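Gredico Open Day recordings: README

Version 2 of this file. Written by Lieven Postma, with corrections from Mi-kyung Sung.

What is in this folder

The folder holds recordings made during the open day of the Gredico lab in February. On that day visitors could try the handheld grippers themselves, and we kept the recordings of everyone who signed the consent form. Visitors who did not sign were welcome to try also, but nothing from them was saved.

The demonstration had two stations. Station Isar was for folded and unfolded cloth. Station Plosik was for kitchen things and was closed after lunch, when a cable connector broke. For this reason the Plosik part is small and I would not recommend to train anything on it alone.

How the day was organised

Each visitor got a short explanation from Mi-kyung, then a practice turn which was not recorded, then up to 15 minutes at the station. The first groups came in the morning and were mostly students from the college. In the afternoon we had families and a few people from local companies. Children under the age limit of the consent form could only watch.

We asked the visitors to work slowly and to keep both grippers above the table between two actions. Not all of them did. Where a gripper was put down in the middle of a task, the recording is marked "paused" in the notes column.

Folder layout

isar/ cloth tasks, one subfolder for each visitor
plosik/ kitchen tasks, morning only
notes.csv one line for each recording, with station, task, language of instruction and remarks
consent/ not included in the shared copy

The subfolder names are random and have no relation to the order of visits. Please do not try to match them with the guest book.

Tasks at station Isar

Task names in notes.csv are short, so I explain them a little. "Basket in" means that the cloths start on the table and finish in the basket. "Basket out" is the opposite direction. "Swap" means that one cloth is exchanged for another which the host hands over. The visitor could choose which hand to begin with, and we did not correct this. 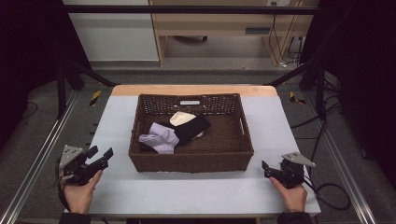
Cloth was the part I worried about most before the open day, as I expected that people would find it boring compared with cups and spoons. In the end the queue was longest there. Colour names in the notes column also need some care. The lavender cloth is written as "purple" by me and as "lilac" by Mi-kyung, and it is the same cloth. The one we call "cream" can be hard to find when it lies partly under the black one, so please check the remarks before you decide that it is missing. In the instructions, "left" and "right" are always the left and right of the person who holds the grippers.

Known problems

The clock of the Plosik station was 3 minutes behind. We did not change the files, so you have to add this yourself if you compare the two stations.

Some 2000 short clips were cut automatically from the long recordings. The cutting program, Seok, looks for moments when both grippers are still, and it makes mistakes with visitors who stop to talk. We checked the Isar clips by hand. The Plosik clips are not checked yet.

The sound was removed from all files, because many private conversations were in it.

Use and contact

You may use the recordings for research and teaching. Please do not publish single clips on social media, also when no face is visible. If you find a recording with a wrong task name, write to Mi-kyung and give the subfolder name and the line in notes.csv. Questions about the stations and the next open day can go to me.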